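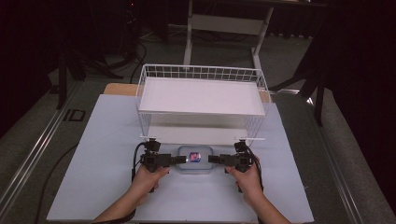

Die Greifer kurz vor der Dose, dahinter das weiße Drahtregal. Foto: Clitis-AG

"Die Dose hat uns den halben Mai gekostet", sagt Grażyna Baran und lacht. Deckel durchsichtig, Ecken rund, rutscht gern weg. Baran leitet die Robotik-AG Clitis, zehn Leute, Klasse 9 bis 12, im Juni geht es zum Undosis-Cup. Aufgabe dort: Dose greifen, ins Regal stellen, loslassen. Klingt einfach.

Warum führen die Schüler die Greifer von Hand? "Weil der Arm später nachmacht, was wir vormachen. Wer zittert, hat einen zittrigen Roboter." Bisher 544 Durchgänge aufgenommen, 2.000 sollen es werden. Ob das klappt? "Fragen Sie mich in drei Wochen."

Geübt wird auf dem Boden, auf einer Platte. Abwechselnd, jeder eine Viertelstunde, dann tun die Handgelenke weh. Am Anfang wollten alle schnell sein, erzählt Baran, das hat sie ihnen abgewöhnt. "Langsam ran, von beiden Seiten gleichzeitig. Sonst schiebt man die Dose nur rum."

Geld? Knapp. Einige 115 Euro sind noch in der Kasse, die Fahrt zahlt der Förderverein. Programiert wird auf alten Schulrechnern, was nervt.

Und der Gegner? Das Team Drusbridge hat letztes Jahr gewonnen, da schaut man schon hin. "Die sind gut, aber die kochen auch nur mit Wasser." Anmeldeschluss ist übrigens schon vorbei, zuschauen darf man trozdem.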